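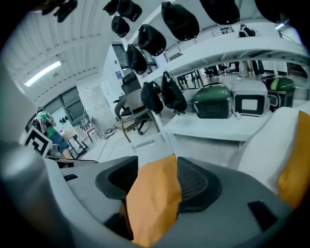 The trouble with the tidy home

Last updated: October

Stusdale has 41 firms that will sort out your cupboards for a fee, and most of them promise you'll feel lighter by teatime. I have my doubts. Knut Janssen, who runs Mikkelsen, one of the larger ones, charges 600 pounds a visit and says his clients rarely slip back. How does he know? "They'd ring," he told me.

They might. Or they might be too embarrassed, having paid that much to be told to fold their jumpers. Mikkelsen's own survey went out to over 4,000 past customers and Janssen wouldn't say how many wrote back.

The boxes are extra – sold, as it happens, by his sister firm, Dilitz. One couple I met had thrown out a perfectly good bread bin on his advice. They've bought another one, and it's in the same place.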